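**Ticket 400 – meeting room, Likcombe office: wall TV "dead"**
Opened by: Eftychia Tsakiris
Assigned: Stellan Solheim
Priority: low

**ET, 9:10 am** – Screen won't wake from the desk. Tusach support says it's the panel and wants to quote on a new one. I'm not convinced. It was fine in March.

**SS, 9:45 am** – Neither am I. They said the same about the Park office and it was a loose lead. Has anyone tried a different power point?

**ET, 10:20 am** – Tried 2. No standby light that I could find. The cables hang down behind the desk and none are labelled, so I can't swear I moved the right one.

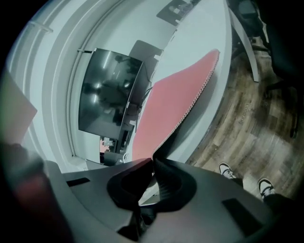 *TV off, cables hanging below it, white desk in front.*

**SS, 11:05 am** – Don't approve the quote. I'll bring a spare lead and trace each cable by hand. Status: open.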